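October, 6:40 in the morning

Watched the last two episodes of Torkent before work. The service lists the season at eight episodes, with a combined runtime of almost 900 minutes if the extended finale is included. The finale is filed under Extras, so the autoplay skips it and goes to a trailer. I found it by search. Audio on the extended cut is stereo only.

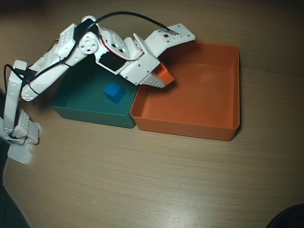 The subtitle track still runs behind from the second ad break onward. I measured the offset at the same line on two devices and it matched, so the fault is in the file and the player is fine. Sent a ticket to Heltness support, number 3465. The last one closed without a reply.

Story notes. The Gitville subplot is resolved in a single scene, with Jucélia Furtado's character reading the land survey aloud. It is well acted and badly placed. It should have come before the hearing, where the survey is already treated as known. Kristóf Kun directs both episodes and keeps the camera low, as he did in the pilot. The color grade changes between them – cooler in seven, noticeably green in the shadows in eight.

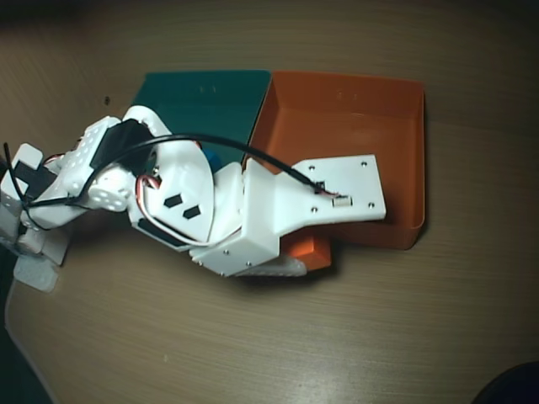 Evening, same day

Reinstalled the app on the living room set. The watch list survived but the resume points did not. The old build allowed downloads at two quality levels and the new one allows three. An episode at the top level would not fit on the tablet until I cleared 58 saved items, mostly trailers.

Rhydian Penry is confirmed for season two, according to the credits page. Kwadwo Frimpong is not listed. His character was last seen on the ferry, so that may mean nothing.

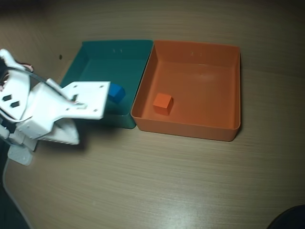 Open gripper at the teal bin

Started Agbenyega after dinner. Half-hour episodes, one setting, small cast. Vesela Todorova wrote the first four. The dialogue is plain and the sound mix keeps it in front, which I prefer.
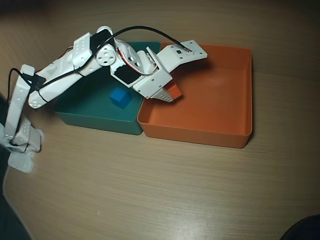 Before bed I redid the watch list, which had grown to 228 titles across two profiles. The app sorts by date added and offers no other order. I now keep two lists, started and not started, side by side like the two bins under the white arm, and a title can be in only one of them. Torkent came off both. Agbenyega is in started, episode three next, subtitles off.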